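Mutby Releases Low-Sheen Interior Coating Furkura 37

Friday, June 27, 2025. Mutby has added Furkura 37, a water-based wall and panel coating, to its Albers line. It replaces the two-coat Furkura system and is supplied in off-white and light gray bases.

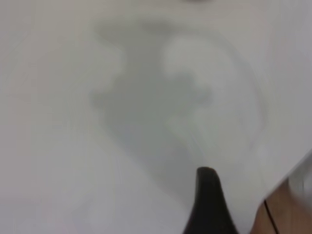

Furkura 37 is specified for offices, clinics and schools where glare from overhead lighting is a concern. Gloss is measured on cured panels at the Jiltel test site. Low-sheen finishes are also judged by eye under side light, where a shadow on a smooth, pale surface can show the soft, undefined edges seen in the gray patch here. Recoat time is 132 minutes.

"Contractors asked for one product for walls and doors," said Fenna De Smet, technical manager at Mutby. "The data sheet lists the primers we have tested."

Orders open in June under product code 1266. Data sheets are available from Adel Hajji, trade sales.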